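Inside the planner rewrite at Endale
Aug 3, 2021

When the small software team at Endale shipped the second version of Altident in July, the release notes ran to four lines. The longest one said that the motion planner had been replaced. We asked the engineer who led that work to go through what changed and why it took as long as it did.

Altident is the layer that sits between a task description and the arm controller. A user writes something like "move the kettle to another burner," and Altident breaks it into grasps, paths and checks. The old version handled this in one pass. It picked a grasp, planned a path to it, planned the carry, and if any step failed it threw everything away and started over.

"The restarts were killing us," the engineer said. "You would get a perfectly good approach and then find out the wrist couldn't rotate at the far end. So you'd start from zero with a new grasp, and half the time it was almost the same grasp."

The new planner works backward from the placement. It first asks which wrist poses are possible at the goal, then keeps only the grasps that lead to one of them. The path search runs last, on a much shorter list.

Testing was done almost entirely in simulated kitchens, using a scene generator the team calls Plistgate. It has 13 base layouts and can shuffle cabinet heights, counter depth and the position of the cooktop. For the release, the team ran 850 episodes on every candidate build.

"Kitchens are good for this because there is always something over your head," the engineer said. "On an open table the arm can go up and around. Put a cabinet or a hood up there and a lot of the lazy solutions disappear."

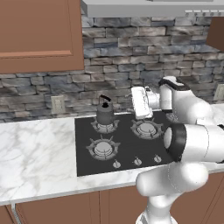

Cooktops brought their own trouble. The collision checker originally treated each burner grate as a solid disk, and the planner refused to lower the fingers anywhere near one. Switching to the full mesh fixed that but made each check far too slow. The team settled on a coarse shape for most of the path and the detailed mesh for the last 2 centimeters.

"I resisted that for a long time," the engineer said. "It means two versions of the same object, and sooner or later they disagree. We had a bug where the coarse grate was shifted a little from the real one. Every plan passed, and then the fingers touched metal on the way down. It took us most of a week to find, and the fix was one sign in one file."

Perception is handled by a separate package, Dellomum, which returns object poses with an estimate of how far off they might be. The old planner ignored that estimate. The new one widens its safety margin when the estimate is poor, and if the margin gets too wide it asks for another look before moving.

That feature is still off by default. In tight spots the planner can ask for another look again and again without ever deciding to go. There is now a limit of 20 requests, after which the task fails with a message.

"A limit like that is a patch," the engineer said. "What I want is for it to move the camera somewhere useful. Right now it looks again from nearly the same place and gets nearly the same answer."

Asked what users had noticed first, the engineer mentioned the logs. Each rejected grasp is now saved with the reason it was rejected – out of reach, collision, bad wrist angle – and can be replayed in the viewer. The work on that took a few afternoons and was not on the original plan.

"People write in about the logs more than the planner. I get it. When the arm won't do something, you want to know which rule stopped it."

The next release will let users mark surfaces as off limits while a task is running. The engineer would not give a date for it.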